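Search this site
Search

Koppel Ridge Trail Map, Waterproof Edition (Droltard Maps) — Review
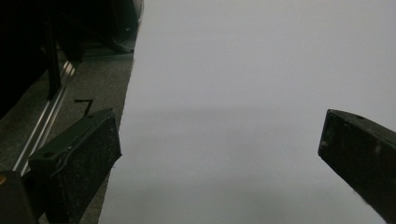
Droltard's folding map of the Koppel Ridge trails covers the park from the Vilterine entrance in the south to the Zendlow campground in the north. I carried it for 4 days of walking in May and have used it on a few shorter trips as well. The old edition was on ordinary paper and mine split along the folds in its second season. The new one is a single large sheet of plastic-like material printed on one side. The back is left plain, as pale and smooth as the white sheet in the photo, and I would have liked to see something on it. A mileage table or an enlarged map of the entrance area would fit there easily.

The scale is good for walking. Every marked trail is shown, along with the two gravel service roads that hikers are allowed to use. Trail junctions have numbers that match the numbers on the wooden posts, so you can tell where you are without guessing. I found one mistake: junction 12 is drawn on the east side of the creek and the post is on the west side. You cross the footbridge first and then reach it. This matters only if you are coming down from the ridge late in the day and are looking for the turn.

Contour lines are printed in light brown. They are easy to follow on the open parts of the ridge and harder to follow in the woods, where the green shading is too dark. The climb from the river to the first overlook is a gain of 800 feet and it looks gentler on the map than it is. Look at the spacing of the lines before you set off with small children. The lower loop is a better choice for them and has benches.

Overlooks are marked with a small fan symbol. The fan opens in the direction of the view, a useful idea that I have not seen on other park maps. The upper overlook faces west and is best in the afternoon. The lower two face the falls and are close enough to the parking lot that you don't need a map for them.

Water sources are shown too. The tap at the Vilterine entrance was working on all my visits. The one marked at the picnic ground had a sign on it saying the water had to be boiled, and the map says nothing about that. Restrooms are marked correctly. The campground is shown as a single tent symbol with no site numbers, so you will still need to pick up the campground handout when you check in.

I had the map out in steady rain for most of one morning. The ink did not run and the sheet did not tear. It does get slippery, and it is awkward to refold in wind. Opened all the way it is wider than most picnic tables, so I kept it folded to the section I was using and turned it over when I reached the edge. The fold lines are starting to show white where the color has rubbed off, mostly near the north end. The trail names there can still be read.

Pencil will not write on it. A fine permanent marker works on either side, and I have put my own notes about parking on the back.

The map comes in a clear sleeve with a snap. The sleeve is thin and the snap on mine came loose after the second trip. I now keep the map in a freezer bag. The folded size fits a jacket pocket or the side pocket of a small pack.

There is a short key in the lower corner with park hours and the office telephone number. The hours given are the summer ones, which begin on 1st June. Before that the north gate closes earlier, and we had to drive back by way of Vilterine to get out. Call the office if you are going in spring.

I would buy it again. It is clear, it holds up in bad weather, and the numbered junctions are worth the price if you plan to go past the overlooks. If you only want to see the falls and have lunch, the free leaflet at the visitor center is enough.

Filed under: Maps & Guidebooks, Day Hikes, Gear Reviews

Contact us | Copyright Ridge and River Walks, all rights reserved | Back to top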